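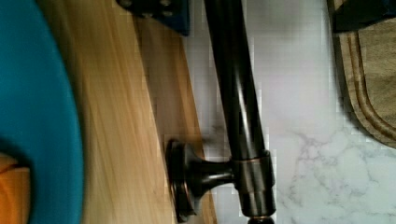 Dark tap, lever side.

Wednesday. Beeswax / linseed trials for the Rulside boards, batch 2. Melted the wax in the small pan over water, kept it under 90 the whole time. Last batch went grainy and I think I let it cool too fast – this time left the jar wrapped in a towel and didn't touch it till after lunch. Much smoother. Smells strong still.

Test offcuts: beech, ash, a bit of the Dadville oak. Oak drinks it. Beech goes blotchy near the end grain, sand to a finer grit next time and wipe sooner. Left all three on the rack overnight, no lids over them, dust got in the beech one. My fault. 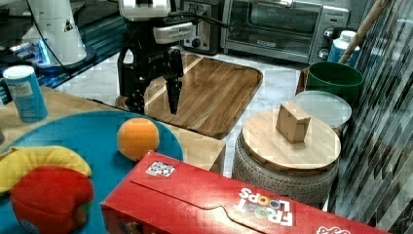
Brown tray on the marble, toaster behind.

Water drop test at 10, wiped after an hour. Ash fine. Oak has a faint ring, went after a rub with a dry cloth. Beech ring stayed. Want to try a second thin coat before I write beech off, and leave a propper gap between coats.

Kołodziej tin is nearly empty, roughly 101 g left by the scale. Need to order before April or use the Fotora stuff, which I don't like – goes tacky if the room is cold. Somebody has had the good scraper again, pls put it back on the hook.

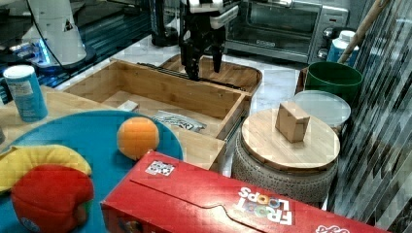

Bamboo box, snack packet in the front part. Tray with the rim behind.

To do: label jars (date AND mix, not just date). Oily rags flat outside, never balled up in the bin. Second coat on beech and ash tomorow morning, leave oak alone. Ask Rulside if they want matt or a bit of shine, the order sheet doesnt say.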